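4.2 Planning the equipment budget

The Stondale site had to decide early how much of its grant to put into arms and how much into everything the arms would stand next to. Our first draft gave nearly all of it to the arms. We changed that after talking with the group at Plonau, who had bought their robots first and then waited most of a year for tables, lighting and spare grippers to be approved under a different budget line.

We asked for quotes on two kinds of setup. The first was a single arm with a larger reach, mounted on a rail. The second was a pair of smaller arms working from the near side of a table, each with its own gripper and a sensor module on the wrist. Cloth was the reason we chose the pair. A shirt can be folded with one gripper, but the arm has to let go and come back many times, and each return is another chance to miss the edge. With two arms, one can work at the side of the garment while the other goes for the collar or sleeve. The work we planned for is shown in Figure 3.
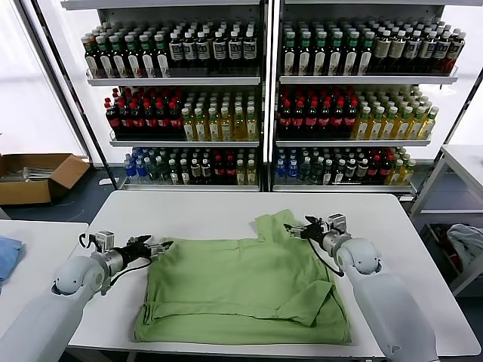

Figure 3. Two-arm folding of a light green shirt on a white table, with shelves of bottled drinks behind.

The price of the arms was the easy part. Wemo, the reseller, gave us a fixed price for each pair and held it until February. What we had left out of the first draft were the parts that wear. Gripper fingers, wrist cables and sensor mounts were not covered by the service plan, and the plan itself had to be bought for each arm and not for each station. We added a line for 11 spare sets of fingers and moved the cables into the same line, so that one order form would cover both.

Floor space was budgeted next. Each station needs a table, room for the arm bases, and a place to put garments before and after folding. We wanted the background to look like a place where goods are kept, so shelving was also charged to the project. This drew a question from the purchasing office, which treats shelving as furniture - it was approved once we listed it under test materials along with the garments.

For the garments we set a target of 100 pieces in mixed colors and weights. We bought them used. New shirts from one supplier would have been simpler to account for, but they crease in much the same way, and we wanted fabric that had been through a washing machine.

The final plan paid for 2 stations in the first year and left a third as an option. We did not take up the option. Following Pillai, the planning sheet we used throughout, we counted operator hours as an equipment cost, and by that measure a third station would have stood idle on most afternoons. The money was moved to repairs.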